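The Shirt Drawer and Other Unfinished Business

Print this post | E-mail this post

I joined the bowling league at Tivier Lanes because the flyer said beginners welcome. It was still taped to the door in May, when my average was 90 and the welcome had cooled to a kind of civil patience.

My first ball came from the rack by the snack bar. It had Fladeo stamped over the finger holes and weighed as much as a Thanksgiving turkey, and I threw it about as well as I would have thrown the turkey. The desk clerk suggested I go down a few pounds. I went down a few pounds and started hitting the left gutter faster.

League play is handicapped, which is a nice word for charity with arithmetic. My team, Parkis Plumbing (none of us plumb), has 4 bowlers, and on a good night three of them pretend to study the oil pattern while I bowl. I have looked for the oil pattern. I believe in it the way I believe in the gulf stream.

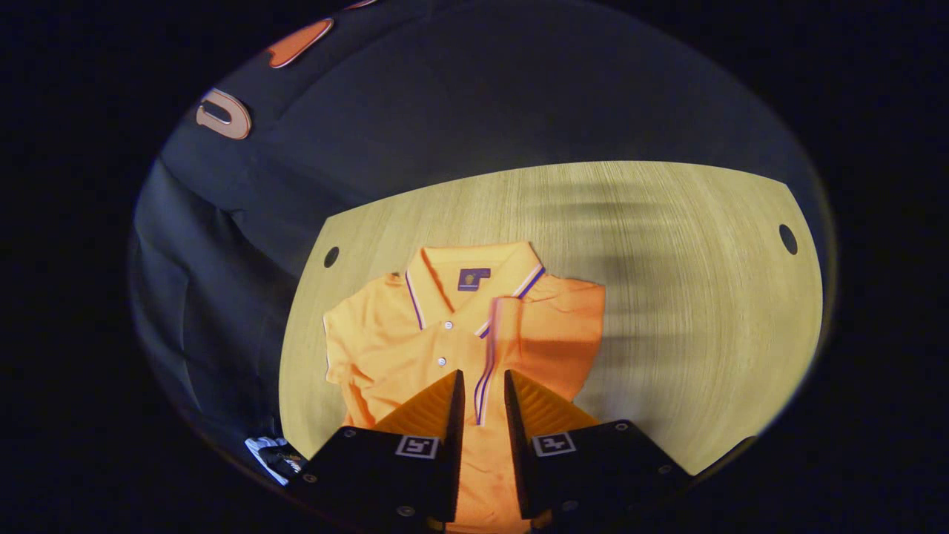 Do you need your own shoes to join a league? Most alleys will let you rent for the whole season, but your own pair pays for itself in a couple of months and nobody else's feet have been in them.

I bought mine at Chidiac, the discount place out past the car wash. They are gray and they slide the way they are supposed to, which was a shock to a person who had been using the rental shoes as brakes. I fell down on my first approach. The ball kept going and took out seven pins, and I got more applause for that than for anything I've done standing up.

The league sheet goes up by the soda machine at nine in the evening. Parkis Plumbing posted 2258 for the night a while back, our best series yet, and I'd like it noted that I broke 100 in one of those games. I had the score sheet on my fridge until it fell behind the stove.

Sign-ups for summer league are open now. It's shorter and the nachos are half price. I've put my name down, in pencil.

3 comments | 2 shares

Contact | Copyright, all rights reserved | Back to top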